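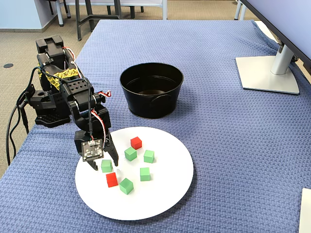

Cilholm Makers' Forum — Garment Printing Group

White ink cracking on hoodies after a couple of washes

Posted by Mared Gwilliam, 20 September 2024

I printed 64 hoodies for a running club, white plastisol on navy, 80/20 cotton and polyester. They looked fine when they went out. Now two people have sent theirs back with the logo cracked across the chest. I used a flash dryer to cure them as I don't have a tunnel. Is it the ink or is it me? The club wants another batch in January and I'd like to sort it before then.

Nimal Sivakumar
Almost certainly under-cured. Fleece is thick and holds moisture, so the top of the ink gets hot while the bottom layer doesn't. Check what cure temperature is printed on your tub, then test with a probe in the wet ink. The heat gun type only reads the surface. Leave the print under the flash for longer at a lower setting, and let the platen warm up before the first one.
Do a stretch test on a spare before you run the job. If it splits when you pull it, it needs more time. You can also put the returned ones through a heat press with a sheet of baking parchment over the logo — it sometimes rescues them, though not if the cracks are deep. 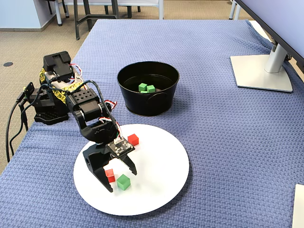

Plate and pail on the blue cloth

Oddur Vídalín
Had this with bags once. Changed ink and it went away.

Hawi Seyoum
Agree with Nimal on the cure, but look at how much ink you are putting down as well. A very thick white takes far longer to heat through. Two thinner passes with a quick flash between them will cover navy well enough. And ask the club how they are washing them, as a hot tumble dry won't help.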